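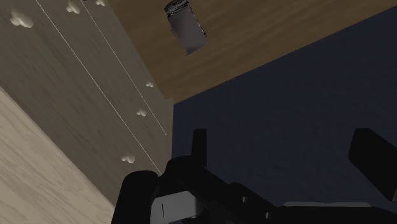

Fig. 3. Drawer cabinet, front.

Section 3: Loading a city before you travel

Applies to the Brondura Volon pocket guide, firmware 11 and up. Older firmware, update first (Section 2), then come back.

Do all of this at home. On your own wifi, charger plugged in. Hotel wifi will usually drop the download halfway and the Volon doesn't always pick up where it left off.

What you need

The Volon and its cable
A Brondura account (free one is fine)
Wifi
557 MB free for the Jultach city pack. Other packs vary, size is shown on the pack page
Earphones if you want to test the sound

3.1 Getting the city pack

1. Hold the side button until the screen lights. Let go.
2. Enter the PIN. Out of the box it is 2868. Change it when asked, you can't skip this screen.
3. Go to Settings > Network. Pick your wifi, type the password, press OK.
4. Back to the home screen. Open Places.
5. Type the first letters of the city. Press the city name when it comes up.
6. Check the language. It follows the menu language unless you change it here. Changing later means downloading the whole voice track again.
7. Press Get Pack.
8. Wait. Screen can go dark, that's fine. Do not unplug.
9. When you see a solid green dot next to the city name it's done. Hollow dot = still missing files, press Get Pack again.

Note: The map and the voice track come down seperately. Map shows up first and looks finished. Wait for the green dot.

Caution: Do not hold the side button during a download. A long hold is a restart and you may lose saved walks from other cities.

3.2 Picking walks

Each pack comes with the standard walks (old town, river, markets etc) plus walks sent in by locals. The local ones are under Neighbors. Shorter, rougher sound, often better for finding somewhere to eat.

1. Open the city, press Walks.
2. Left tab is Standard, right tab is Neighbors.
3. Press a walk to see length, start point and any stairs.
4. Press the star to keep it. Starred walks go to the top of the list and work with no signal.
5. For the Jultach pack, star the Subramaniam Walk if you only have one evening. Starts at the tram stop, ends by the harbor, mostly flat.

You can star up to 11 walks per city. After that the star goes gray. Take one off to add another.

Note: Opening hours in Neighbors walks are typed in by the person who made the walk. Not checked by us. Call ahead for anything you'd be sad to miss.

3.3 Setting your base

Base is wherever you are sleeping. The Volon uses it for the Take Me Back button.

1. Press Map, then the pin in the corner.
2. Type the street and number. Or drag the map and press where the building is.
3. Press Set as Base.
4. Zoom all the way in and check the pin is on the right side of the street. Matters more than you'd think on canals and big avenues.
5. Staying in two places? Press Add Base, put in the dates for each. It switches over at noon on the changeover day.

If the rental host only gives the address on arrival, set the nearest station for now and fix it when you get there. Works offline.

3.4 Sharing with the people you're traveling with

Up to 3 Volons can follow the same walk together.

1. All units on, same room, same city pack and same pack version.
2. On the first unit: Walks > pick the walk > Together > Start.
3. On the others: press Join when the message pops up. You have a short window, if it goes away start over from step 2.
4. Press play on the first unit. Check everybody hears the same thing.

Pausing on any unit pauses all of them. To split up, press Leave. The walk carries on alone from the same stop.

Caution: Keep one ear free when you're near traffic or bike lanes. Same goes for trams, they are quiet.

3.5 Quick check before you pack

Switch wifi off and try these.

Green dot next to the city
Starred walk opens and plays
Take Me Back draws a line to your base
Battery at full

Any of these fail, wifi back on, and redo 3.1 from step 5. Still failing, delete the pack (Places > city > Remove) and get it fresh. Stars come back by themselves if you are signed in. Bases don't, write the adress down first.

Flying: carry-on, not checked luggage. Turn the unit fully off, not just the screen.

Time zone sets itself at the first outdoor signal after landing. Can take a few minutes by a window. If the clock is still wrong go to Settings > Clock > Find Now.

Packs are refreshed every July. An old pack keeps working, but closed places stay on it until you update.

Next: Section 4, Using the Volon on the street

Page last changed 2025-11-08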